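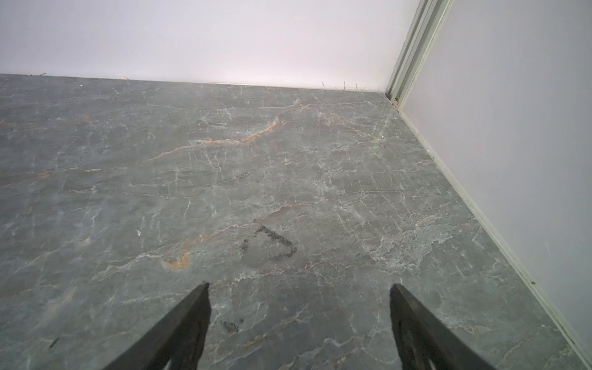

Floor marks and the gripper stoppage: your questions answered

Since we paused the floor-level pick trials in November, a good many of you have stopped us in the corridor to ask what happened, so we've gathered the answers in one place.

What went wrong?
The arm came down lower than it should have, and the fingertips touched the floor before the wrist sensed any load. It carried on like this for 252 picks out of a planned 700 before Stela Rusu heard the scraping and pressed the stop.

Are the dark smudges on the marble pattern from the fingers?
We think so, though we'd rather not swear to it yet. There's a larger one shaped a bit like a letter D and a smaller one near it, both speckled and smeary. Black finger material is our best guess — please don't mop them until Arif Akanda has taken his samples!

Was anyone hurt?
No, I'm very glad to say. Everyone was outside the marked area, as they should have been.

Why didn't the arm stop itself?
The contact limit had been raised for an earlier job with the Silemer trays and never put back. Zeeshan Ghauri found the old setting the same evening, and he has kindly gone through every other saved job as well.

Can I use the arm in the meantime?
Yes, for bench work, provided you stay at least 300 mm above the floor and keep to speed setting 2. Floor picks stay locked until Linnea Backlund signs them off.

What if I hear scraping?
Press the stop straight away and leave everything where it is, fingers and all. You won't be told off for a false alarm (we've all had them). Then ring Embla Aasen, who keeps the fault log and would always much prefer to hear from you early.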